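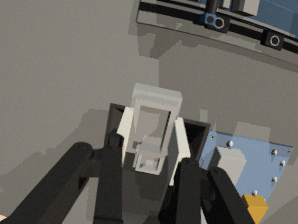

The evening course that finally made me like databases

Posted in July by The Back Office Diary
10 minute read

I handed in my last piece of coursework on Wednesday and I'm still buzzing, so this may ramble a bit. For anyone new to the blog, I run the stores and ordering side of a small adult learning centre in Cutville, and since the autumn I've been going back to the other side of the desk to do an evening course in information systems. It was held at Sabatier House, up two flights of stairs in a room with very good radiators and very bad blinds.

I signed up thinking I'd learn some tricks for spreadsheets. I did learn a few (pivot tables, where have you been all my life?) but the part that grabbed me was data modelling, which I'd assumed would be the dull bit. It's lovely! You sit there with a pencil and a big sheet of paper and try to work out what your organisation knows about itself. What is a supplier? Is it the firm on the invoice, or the warehouse that sends the boxes? If a tutor orders paint for two classes, is that one order or two? I'd been answering those questions differently on different days for years and never noticed.

For the main project we had to pick a real problem from work, so I chose our stock list. It lived in a spreadsheet with 51 columns. I promise I'm not making that up. Some of them had been added by people who left long before I arrived, and there was one called "Check?" which had a Y in it every so often and a blank the rest of the time. I asked everybody in the building what it meant and got several confident answers, all different. I kept it in the old file, by the way, in case somebody comes back for it.

The first job was splitting that monster into sensible tables. Items in one, suppliers in another, orders in a third, and then a little joining table between orders and items that took me two whole sessions to understand. I remember the exact moment it clicked, on the bus home, when I thought about a shopping basket and how the basket isn't the shopping and the shop isn't the basket. Terrible explanation, sorry, but it works in my head.

Then came the cleaning. Oh, the cleaning. We had 109 supplier names on the list, and once I'd dealt with the spellings, the full stops after "Ltd", the extra spaces and the one typed entirely in capitals, we had 80. I did most of it by hand over a few evenings with the radio on, and I'd do it that way again. You get to know the data. I found two suppliers we'd been paying on different terms for the same things, and a delivery address for a building we gave up years ago.

We use Momar for stock at work, which I'd always treated as a sort of enemy. It has grey menus and a search box that only likes part numbers. After the course I went back into the settings and found that it'll export nearly everything as plain text files if you ask it the right way, so now I pull the files on a quiet morning and load them into my own tables. Nothing fancy. For the charts I've been using Vova, which the tutor showed us near the end of the spring term. It's a bit fussy about dates (it really wants the year first) but once you've given in to that it's very quick, and the colours are nicer than anything I'd pick.

My favourite thing so far is a tiny report, hardly even a report, that lists anything we've run out of more than once in a term. That's the whole thing. It's one page. The first time I took it to the Monday catch-up people passed it round and started arguing about glue sticks straight away, and I sat there absolutely delighted. We've changed the reorder level on a handful of items already and I've got a meeting in the diary to look at printer paper, which I'm looking forward to far more than is normal.

A few things I'd pass on if you're thinking of doing a course like this. Take your own messy data in with you, as the made-up bookshop examples are fine for learning the commands but you'll care so much more about your own. Draw first and type later. Write down what each column means while you still remember, even if it feels silly. And do sit next to somebody from a different line of work! The person beside me did bookings for a ferry company and her questions were much better than mine.

I did have wobbles. The week on normal forms went completely over my head first time round and I had to read the handout again over a weekend with a pot of tea. Dates still catch me out. My first go at a backup turned out to be a shortcut to the original file, which I only spotted when I tried to open it on my laptop at home.

The follow-on module starts after the summer and covers decision support, so forecasting and what-if models and all that. I've already put my name down. Before then I want to tidy up the orders table and have a proper go at the room bookings, which are kept in a paper diary and a second paper diary.

This site uses cookies to remember your preferences and count visits. Accept | Manage settings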